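The Slow Cure: What Happens to a Varnished Tabletop After It Leaves the Shop

By Xiaoyan Dai
May 31, 2024

A film of oil varnish is dry to the touch overnight. It can be sanded the next day and shipped within the week. The chemistry that makes it a durable coating goes on for much longer, and most of the complaints a finishing shop receives come from the gap between those two points.

Traditional varnish is a resin cooked into a drying oil and thinned with a solvent. The solvent leaves first, by evaporation, and the film stops being sticky. The oil then takes up oxygen from the air and its molecules link to one another. This second stage depends on temperature, airflow and film thickness. A thick coat skins over at the top and slows the supply of oxygen to the material underneath. Three thin coats will harden well before one heavy coat of the same total depth.

Jianguo Fu has run the finishing room at Vostetti, a maker of dining and library tables, for 15 years. His log has 2638 entries, one per table, each listing the coats applied, the room conditions and any later complaint. When a customer writes in about a mark, the entry is pulled before anyone answers the letter.

"Most of them put a tablecloth on it the first night," Fu said. "Vinyl back, felt front. The film still wants air and they've closed the door on it."

The result is called printing. The texture of whatever rests on the film is pressed into it and stays there. Printing is usually shallow and can be rubbed out with fine abrasive once the film has hardened. Rubbing earlier than that tends to drag the surface.

White rings are a different fault. A ring left by a cup is generally moisture held in or just under the top of the film, where it scatters light. Gentle warmth often clears it. Dark rings mean that water has passed through the coating and reached the wood, where iron and tannin may react. A dark ring in oak has to be treated with oxalic acid after the finish is removed, and the repair is seldom confined to the ring.

Gloss level complicates the picture. Satin and matte varnishes contain a flatting agent, normally fine silica, which roughens the surface as the film shrinks around it. Gloss varnish has none. Its surface is smoother and it shows every defect: dust nibs, brush drag, the faint ripple known as orange peel. It also shows color to better effect. Reddish browns in particular gain depth under a clear gloss film, and this accounts for much of the continuing demand in dining furniture.

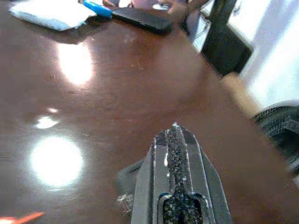 A glossy reddish-brown wooden table.

Gloss surfaces are normally rubbed out in stages. Fu wet-sands with 900 grit on a cork block, wipes, checks the surface under a low lamp, and moves up through finer papers to a polishing compound. The lamp is set almost level with the top so that any remaining scratch throws a shadow. Edges are left alone until the end. The film is thinnest there, and a few extra strokes will cut through to the stain.

Two products in the Vostetti room have changed in the past several years. The shop dropped Bulov, a long-oil varnish it had used since Fu started, and moved to Stovis, which has a shorter oil length and hardens sooner. Short-oil films are harder and polish better. They are also less flexible and are a poor choice outdoors, where wood movement will crack them. Vostetti makes nothing for outdoor use.

Room control matters as much as the can. In January the heating dries the air in the shop, and panels brought in from storage lose moisture at the ends first. Fu holds stock in the finishing room until the meter readings settle. Of the complaints in his log, 79 concern hairline cracks at breadboard ends, and he attributes most of those to panels coated too soon.

Care after delivery is simple. Leave the top bare for the first month. Dust with a soft cloth, slightly damp if needed, and dry it afterward. Silicone polishes should be avoided entirely. They add little to a sound film and they contaminate the surface, so that any new coat pulls back into small craters called fisheyes. A refinisher can work around silicone with sealers and additives, at added cost.

Paste wax is acceptable once the film has hardened. Apply it thinly, let it haze, and buff with the grain.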